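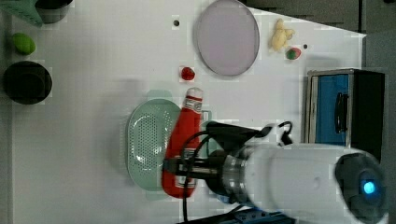
Fig. 4. Table in mid-session: colander, plate, fruit, ketchup.

22 January 2023
By the Narkent play kitchen desk
6 min read

Section 4: Setting the Table

By now you have unpacked the Trikadance kitchen set, found the bag of small items you thought was missing, and read Section 3, or at least turned its pages. This section covers laying out the table before a session and getting it back to something respectable afterward. Allow 28 minutes the first time. It gets shorter.

Before you start

Use a plain, light-colored tabletop if you have one. A white top makes the lime easy to find, and you will spend more of your life looking for the lime than you expect. Wipe the surface and let it dry. If your table has small holes in the top, leave them open, and keep them in mind when you set down anything round.

CAUTION: The ketchup bottle is a prop for handling. Do not open it, and do not let anyone at the table open it to see. Check that the cap is fully closed before every session.

4.1 Laying out

1. Put the mint-green colander down first, near the middle of the table. It is the biggest nuisance to move later, so be sure you like where it is.

2. Turn the colander so its handle is clear of the other pieces. A handle under a plate will flip the plate. We tested this more often than we meant to.

3. Set the lavender plate on the table a little way from the colander. The rim is thin and faces up. If the plate rocks, you have put it on the strawberry.

4. Add the fruit. The strawberry goes near the plate, and the banana and the small red-and-green fruit go together on one side. (The parts list calls this last one a peach. Vasconcelos, who supply the fruit, call it an apple. The correspondence is ongoing. Either name will do when ordering a spare.)

5. Place the lime by the edge, near the black pot. The lime rolls. Set it down, take your hand away slowly, and wait.

6. Put the dark cup in a corner, well away from elbows.

7. Bring in the ketchup last.

NOTE: Do not line everything up. A table arranged like a shop window gives people nothing to do. Leave uneven gaps and let things point where they like.

4.2 The ketchup bottle

The bottle may stand or lie on its side. Standing looks better and lasts until the first bump. For most sessions we suggest lying it down, beside or across the colander, with the cap clear of the handle.

1. Pick the bottle up by the body. Never lift it by the cap.

2. Lower it until it rests, then let go. Dropping it from a height is quicker and also louder.

3. If it slides, turn it a little and try again.

CAUTION: Do not squeeze the bottle to check whether it is full. If you need to know, weigh it.

4.3 Clearing up

1. Take the ketchup off first.

2. Collect the fruit in the colander and count the pieces against the card in the lid of the Monel storage tub. The strawberry is the one that will be short. Look under the plate, then under the table, then in the pot.

3. Stack the plate under the colander, with nothing in between.

4. Wipe the table again.

Spares

Order small pieces by quoting part 687 and the name of the fruit. The Trikadance set is rated for roughly 2000 sessions, not counting the lime, which should be replaced each November or whenever it is found to have left the building.

Continue to Section 5, Pots and Lids.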